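Trorkley Psychology Reading Circle
Minutes of the July meeting

Present: Ximeng Ye (chair), Dolores, Anneke, Pat W., Pat L., Hamish, Rosalind (minutes)
Apologies: Jerome, Bea
Started 7:05 p.m. in the upstairs room at the Widik Library.

1. Minutes of the last meeting

Accepted with one correction. Hamish did not say that all memory is false. He said that all of his memories of summer camp are false, and he would like the record to show the difference. Happy to fix that!

2. Matters arising

The library has agreed to let us keep the room until 9:30 through the fall, so no more finishing our best arguments in the parking lot. Pat L. returned the two missing copies of the spring book. Anneke has talked to the front desk about the large-print edition and they will order it.

3. Book discussion: memory and the eyewitness

We had a wonderful discussion, probably the liveliest since the dreams book, and I gave up on writing everything down. These are the main points as I caught them.

Ximeng opened with the idea that remembering is closer to rebuilding than to playing back a recording. Most of us had heard this before, but the chapter on questioning witnesses really brought it home. The wording of a question can change what a person later says they saw, and the person has no sense of anything having changed. Dolores spent years as a court clerk and said she read that chapter with her stomach in a knot. She remembered witnesses who were completely sure of themselves and how much the jury liked them for it.

That took us straight into confidence. Pat W. felt the author is too hard on it. If a witness is sure right away, before anyone has talked to them or shown them anything, shouldn't that count for something? Anneke found the page where the author more or less grants this, and says the trouble starts when confidence grows over time with feedback from other people. Pat W. was pleased and said it should have been in chapter one. General agreement that the book is badly organized and very much worth reading anyway.

Hamish wanted to know how far lab studies can be trusted on this. Watching a short film of a car accident in a quiet room is a long way from being in one. Rosalind (me) argued that the lab is where you can know for certain what happened, so you have something to compare the memory with. Hamish said yes, but then you know a great deal about people in quiet rooms. We went back and forth on this for a good while and I enjoyed every minute. Ximeng suggested that we look for a study using real events, and Anneke offered to search.

We then tried the exercise from the back of the book. Ximeng read the list of related words aloud, we chatted about parking for a bit, and then everybody wrote down what they could remember. 4 of us wrote down the word that was never on the list, and Dolores underlined hers! She says she can still hear Ximeng saying it. Loud laughter, and a really good moment for the whole discussion, because we had all just read about the effect and it got us anyway.

Pat L. asked whether knowing about false memories makes a person trust their own past less. Some strong feelings here. Dolores said she finds it freeing, and that she and her sister have stopped fighting over who broke the lamp. Pat W. finds it a bit sad. No need to agree, and we didn't.

4. Next book

Three titles were put forward. The vote went to Anneke's suggestion, the one on habit and attention, with Hamish's pick on the psychology of crowds held over for the winter. Rosalind's title on sleep got 2 votes and will be back, count on it. Please read up to the end of part two. The notes at the back can be skipped, although Hamish says the best jokes are in there.

5. Talk evening

Ximeng has been putting together our first open talk evening and it is shaping up beautifully. The subject will be everyday memory: names, faces, where you left the keys. The Mevora Room downstairs seats 60, and the library will put out the chairs if we stack them again afterward. Dolores will introduce the evening and Pat L. will run the word list with the audience. It was agreed to keep the talk itself under 40 minutes so there is plenty of time for questions.
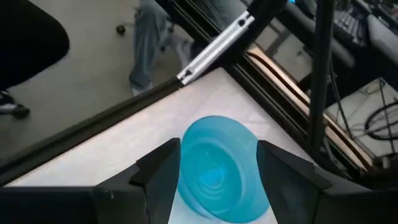

Turquoise bowl on a white covering

Hamish will draw up the poster. Anneke asked for it to be readable from across a street this time.

6. Money

The balance stands at $1675 after the spring book sale, which is more than we have ever had. Agreed to pay for printing the posters and to buy a second set of discussion copies for people who can't get hold of the book. Pat W. would like us to think about a small speaker fund. Everyone liked this and it goes on the next agenda.

7. Any other business

Bea sent word that she has finished the spring book at last and has opinions. We look forward to them.

Pat L. is collecting old psychology textbooks for the swap shelf, any decade, any condition.

To do:
Anneke: find a study based on real events, order the large-print edition
Hamish: poster
Ximeng: confirm the Mevora Room
Rosalind: send out these minutes and the reading pages

Closed at 9:20 p.m. Next meeting same room, 7 p.m.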